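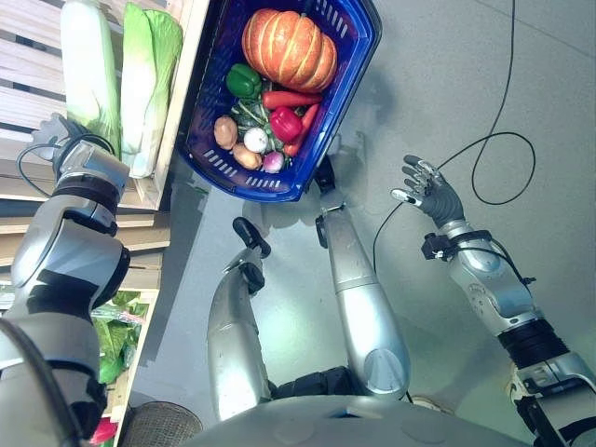 Stallomum greengrocer's stall set

by Wikari, Otholm

A practice greengrocer's for humanoid and two-armed robots, with the stand, the crates, the shopping basket and a very generous helping of pretend fruit and veg. Everything goes together in an afternoon and can be emptied, muddled and refilled as many times as your patience allows.

Full stall set: £2507, delivered flat
In stock, usually sent out on a Thursday

About the set

We started making Stallomum after years of supplying wooden blocks, plastic cups and other tidy little objects to people who teach robots to pick things up. Blocks are lovely (we still sell them, and we're still fond of them) but customers kept ringing to ask whether we had anything a bit more awkward. Something with a fat end and a floppy end, say, or something that rolls off if you nudge its neighbour. After the fourth or fifth of those calls we went to the market, came home with far too many vegetables, and spent a happy week working out which of them were the most trouble.

The answer was nearly all of them, so that is more or less what goes in the box. You get big ribbed pumpkins that want a wide, patient grip, and carrots that lie across everything else and get in the way. There are potatoes and onions in sizes that tempt a hand to close too far. Peppers are shiny and have very little to hold on to apart from the stem, and the leafy bunches hide whatever happens to be underneath. And then there is the napa cabbage (Chinese leaf, if that's what your shop calls it), long, pale and solid at one end and all ruffles at the other, which has become a firm favourite with customers and is the piece we are asked to send extras of most often.

The full set has 236 pieces of produce. That sounds like a lot until you have filled the upper crates, at which point you'll be glad of every last onion.

The stand

The display stand is a black metal frame carrying light wooden slatted crates on an upper and a lower tier. The crates tip forward towards the shopper, just as they would at a proper greengrocer's, so a robot standing in front can look down into them and reach in without having to come at them from directly overhead. They lift out by hand. Move them about as you please, leave a couple empty, put the onions where the tomatoes were: we'd encourage all of it, and the stand doesn't mind which crate goes where.

You will find that the tiers ask for quite different reaches. The upper one is comfortable for most full-size humanoids. The lower one means bending or a long arm, and getting a big item out from between the two without clipping the frame is a nice challenge that we can't take any credit for planning. If your robot is on the small side, or fixed to a bench, tell us when you order and we'll send the shorter legs at no charge.

Please allow some 900 mm of clear floor in front of the stand. More is better if your robot is on a gantry or trailing cables, and it will probably be trailing cables.

The basket

The basket deserves a section of its own, partly as it caused more arguments here than everything else put together. We tried wire (snagged fingers), wicker (beautiful, shed bits everywhere) and a folding fabric thing we don't talk about. We settled on an ordinary blue plastic shopping basket with slotted sides and a carrying handle, the sort you would pick up by the door without looking at it. It is light, so it will slide and tip if it is knocked, and we think that's a fair thing to ask a robot to cope with. Customers who would like it to stay put can have the Balogun mat, a heavy rubber square with a raised lip that the basket sits inside. It costs very little and will save you a good deal of walking over to straighten things.

Filling the basket is where most people begin. Start with the small hard things, potatoes and onions and so on, and get those going nicely before you bring in anything long. A basket that is already half full is a much harder place to put a cabbage than an empty one, and we would suggest working up to it.
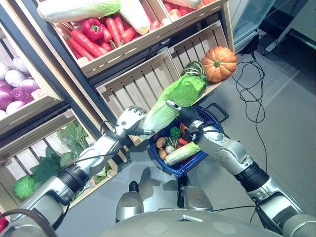

Both hands on a napa cabbage, with the blue basket below.

Two hands or one?

We get asked this a lot. Most of the produce can be managed with one hand, and if you have a single arm on a bench you'll get plenty of use from the set. The cabbages and pumpkins are where a second hand starts to earn its keep. Holding a cabbage by the stem end and steadying it further up towards the leaves is how most of us would do it at home, and it makes a very good exercise in getting two arms to agree with each other. Passing a carrot from hand to hand before it goes into the basket is another one we like. So is putting everything back on the shelves afterwards, which people tend to leave out, and which we find a much tougher job than taking it off.

What the produce is like

Each piece is lightweight and coloured all the way round, with a finish that varies by kind. The peppers are properly glossy and will throw reflections at your cameras, as real ones do. The pumpkins have deep ribs. Leaves are soft and springy and come back to shape after a squeeze, though if you leave a bunch at the bottom of a full crate over a weekend it will want a little fluffing up on Monday morning. No two makers' hands are alike and we can't promise how any particular gripper will get on, so we are always happy to post out a sample bag first. It has a carrot, a pepper, an onion, a potato and a few leaves in it, and you don't need to send it back.

We should say plainly that pretend vegetables weigh less than real ones. For a lot of work that is a blessing (your floor will thank you, and so will your motors). If weight matters to what you're doing, ask for the weighted potatoes and cabbages, which have a sealed bag of sand inside and feel surprisingly right in the hand. They aren't meant for dropping on toes.

Putting it together

The frame bolts together with the key provided. Two people make it much easier, one to hold and one to tighten, and you'll want to leave everything a touch loose until the last crate is in and you can see that it all sits square. The feet screw in and out to suit an uneven floor. Crates arrive built, and the produce comes in big paper sacks sorted by kind, which is a sorting you will enjoy for exactly as long as it takes someone to tip the first sack out.

Looking after it

Wipe the produce with a damp cloth and a drop of washing-up liquid. The leafy bunches can be swished in a bowl of lukewarm water and left on a towel to dry. Please keep the crates out of the wet. Fingers with rubber tips sometimes leave dark marks on the paler cabbages, and a soft pencil rubber takes those off better than anything we've found in a bottle.

We keep spares of every piece for 5 years from the day you buy, and they can be ordered singly. If a crate slat cracks, send us a photo and we'll post a new one with its screws.

In the box

Black metal display frame with adjustable feet
Slatted wooden crates for the upper and lower tiers
Blue plastic shopping basket with handle
Mixed produce, including napa cabbages, round cabbages, pumpkins, squash, peppers, carrots, tomatoes, potatoes, onions and leafy bunches
Assembly key and a printed guide with a few suggested first exercises

Sold separately

Balogun mat
Weighted potatoes and cabbages
Extra baskets, same pattern as the one in the set
Shorter legs for a stand you already own
Top-up sacks by kind

A few questions we're often asked

Can we use real vegetables on the stand?
You can, and several customers do now and then. Line the crates first, and don't go on holiday with tomatoes in them.

Do you supply the robot?
No, we only make the shopping. The set isn't tied to any make of robot, and there is nothing to plug in.

Can we choose our own mix?
Yes, within reason. Swapping onions for potatoes is no bother at all. An all-pumpkin set will cost more and we'd have to talk about the size of the lorry.

Will you be adding more?
Bananas and bunches of grapes are on the bench at the moment. We hope to have them ready by December, but the grapes keep coming off their stalks and we're not going to rush them.

Ordering

Use the form on the orders page, or telephone the workshop between nine in the morning and half past four. Schools and universities can order on account. If you are anywhere near Otholm you're very welcome to come and handle everything before you decide; do ring first so that we can clear the stall and have the kettle on.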